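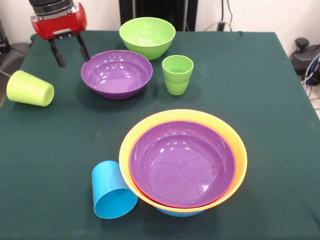
Report the clutter, then the success rate

Most tabletop grasping papers still give one number. A policy is trained on 300 demonstrations, run on cups and bowls, and scored as a percentage. I think that number is close to useless without a record of the starting layout.

Consider a purple bowl standing alone on green cloth and a second purple bowl nested inside a yellow one. For the first, a two-finger gripper can take the rim from any side. For the second, the same rim grasp has to separate one wall from another, and a small error in depth lifts both. A cup on its side with a bowl rim hanging over it is a third problem again. Averaging them hides the result we want.

Soo-ah Ra's Skusik evaluation sorts its 346 trials by contact state before scoring — upright, tipped, nested, overlapped. Vilmos Takács objects that the categories are coarse and that labeling them costs time. Both points are fair. I would still take 4 coarse rates over one precise average, and I would ask reviewers to require the layouts as well.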